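**Hinged lid or separate lid for small parts storage?**

*Workshop & Storage > General*

---

**tallowmere** wrote:

I am re-doing the storage in a small sewing and repair room and need to settle on one box type before I buy in bulk. Contents are mostly haberdashery: bobbins, zips, bias binding, press studs, plus a few tubes of fabric glue. Shelves are 40 cm deep, fixed, and not moving.

The two candidates are a moulded polypropylene box with a hinged lid and a front latch, and the same sort of box with a loose lid and two side clips. I have used both and have no strong view. What I want to know:

1. Which hinge type lasts, pinned or living?
2. Does a single front latch hold if the box is carried by the lid?
3. Is there any real gain in shelf space with a loose lid?

Please don't suggest drawers. I have priced drawers.

---

**Jasturholm** wrote:

In order:

1. A living hinge in polypropylene will outlast a pinned one if it was moulded properly and isn't left in a cold shed. The common failure on pinned types is the tab on the lid, which takes all the side load. Once one tab goes the lid twists and the other follows.
2. No. Never carry any of them by the lid.
3. On paper, none. In practice a hinged lid needs swing clearance behind or above, so the box has to come off the shelf to be opened.

I would go hinged anyway. Loose lids migrate. Within a year you will have lids that fit nothing.

---

**Leemans** wrote:

Disagree with most of that. Lids only migrate if you buy mixed sizes. Buy one size and every lid fits every box. A cracked loose lid is a lid to replace. A cracked hinge tab is a whole box.

Also, the swing clearance matters more than you suggest. A lid that opens right back needs nearly double the bench depth. On a narrow bench that is a real cost, and you pay it every time you open the thing.

---

**Jasturholm** wrote:

You are assuming replacement lids can be bought on their own. Most ranges don't sell them.

---

**Leemans** wrote:

Then buy two extra boxes and keep the lids.

---

**w_alcantara** wrote:

I did this exercise in June for a teaching room and settled on hinged, after a fair amount of dithering. Notes, for what they are worth.

**Bench depth**

We open the boxes on the tables, not on the shelves, so clearance above the shelf never came into it. The lid goes right over and rests flat behind the body. Leemans is correct that this uses depth, but the lid then works as a shallow tray, and people put press studs in it while sorting. I would not give that up.

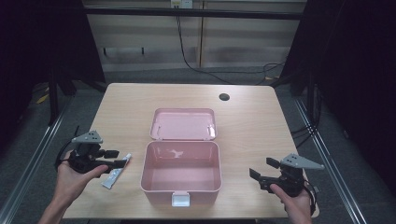
**Latch**

Single latch at the front centre. It hangs down when open, so a box pushed hard against something at the front can catch it. Of the 40 boxes we bought, 2 have lost a latch, both from being dropped. None has opened on its own, but nothing in them is heavy. I would not use a single latch for screws or metal fittings.

**Labels**

Put the label on the short end, low down. On the lid it disappears as soon as boxes are stacked, and on the front it fights with the latch. Printed vinyl sticks well if you wipe the plastic with isopropyl alcohol first. Paper labels come away at the corners.

**Colour**

Pale colours make small dark parts easier to find and hide white thread completely. If you can, buy two colours and split the contents that way.

Wendell Alcantara

---

**tallowmere** wrote:

Useful, thank you. Did you look at stackable ones with a rim on the lid? The Skotent boxes I was shown have a raised edge which is meant to locate the box above.

---

**w_alcantara** wrote:

Looked at them and passed. The rim takes up height on every layer and we needed to get 5 high between shelves. If your shelves are further apart it would not matter. Measure with the lid closed and the latch done up, as the catalogue height may leave out the latch.

---

**Vinden** wrote:

One thing missing so far: the glue tubes. Don't store them in with zips or binding, whatever lid you choose. Solvent-based fabric glue will creep past a cap that looks shut, and a closed box holds the vapour in with the cloth. Stand them cap up in an open pot.

Water-based glue is less of a worry, but it goes off if the room freezes.

---

**Jasturholm** wrote:

Cap down, surely. Cap up lets the air gap sit at the nozzle and it skins over.

---

**Vinden** wrote:

Cap down is fine for a tube with a flat cap designed to stand on it. For narrow nozzles I would sooner clear a skin with a pin than clean glue off a shelf.

---

**Leemans** wrote:

Agree with Vinden on tubes. Still disagree with everyone on lids.

---

**tallowmere** wrote:

*2023-10-12*

Decision made. Hinged, single latch, for haberdashery. Loose lid with side clips for metal fittings, one size only, as Leemans says. Glue in a pot on the top shelf, cap up for now.

Order went in under reference 706 if the moderator wants to add it to the group purchase list. I will report back on the hinges once they have had a winter in the room, which is heated but not by much.

---

**Leemans** wrote:

Order spare lids.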